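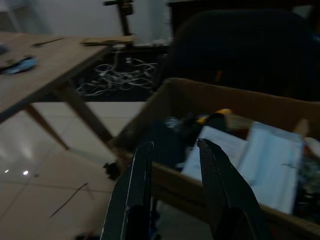 Hilo de mudanza, porque llevo toda la tarde metiendo cosas en cajas y necesito contárselo a alguien que no sea el gato.

Me voy del piso de la calle Imrie después de no sé cuántos inviernos. El nuevo tiene ascensor (¡ascensor!) y una cocina donde caben dos personas sin pedirse perdón. Eso sí, el estudio es la mitad de grande, así que toca decidir qué se viene y qué no.

La ropa la hice en una mañana. Los libros, en dos tardes, con mucha pausa para releer dedicatorias. Lo que me está matando es la caja de "cosas varias". Todas las mudanzas tienen una y esta va camino de tener hijas.

En la caja de varios van los papeles de pie, bien derechos. Me lo enseñó Ishbel Haldane, mi compañera de piso de la facultad, que se mudó más veces que nadie que yo conozca. Tumbados se quedan debajo de todo y no los vuelves a ver hasta la siguiente mudanza. De pie los sacas de un tirón.

¿Y qué papeles son? Pues mira: contratos viejos, el manual de la lavadora que ya no tengo, recetas de mi tía copiadas a máquina y una carta de Allbridge, la inmobiliaria, reclamándome 40 euros por una llave. Los pagué en julio. Guardo la carta por rencor.

Pregunta seria: ¿las garantías cuánto tiempo las guardáis? Encontré la de una batidora Kolen que murió antes de la pandemia y me dio hasta penita tirarla.

Segunda lección de hoy: las cajas no se llenan hasta arriba. Ya, ya, lo sabe todo el mundo, pero yo veo un hueco y me entra una cosa... Acabo metiendo un calcetín, un enchufe, lo que pille. Luego no cierran las solapas y hay que sacar la mitad.

La mesa de madera clara se queda para el final. La uso para ir dejando lo que todavía no tiene caja, y por las noches la vacío para cenar. Bueno, vaciar: empujo las cosas a un lado y pongo el plato en la esquina que queda.

He pedido presupuesto a dos empresas. Una quería 157 euros y la otra, Coleo, me lo dejaba en 30 menos pero sin subir nada por la escalera. Y el piso viejo es un tercero sin ascensor, o sea que bajar los muebles me tocaba a mí. He cogido la primera, claro, que mi espalda también tiene presupuesto.

Cosas que han aparecido hoy y daba por perdidas: el cargador bueno, una llave allen, las gafas de sol del verano y la libreta donde apunté las medidas del piso nuevo. Esta última la busqué una semana entera y al final volví a medirlo todo. Las medidas no coinciden, por cierto. No quiero hablar del tema.

Me preguntáis por el rotulador: escribid en el costado de la caja, nunca arriba. Cuando las apilas, lo de arriba no se lee. Yo pongo la habitación y una palabra que me diga algo. La de varios todavía no tiene palabra, admito propuestas (las groseras por privado).

Ah, y si alguien quiere una estantería blanca, de las estrechas, la regalo. Está bien salvo un golpe en una esquina. Hay que venir a buscarla y bajar tres pisos con ella, os invito a café.

Sigo mañana con la cocina. Me dan miedo las tapas de los táperes.

2 de diciembre de 2020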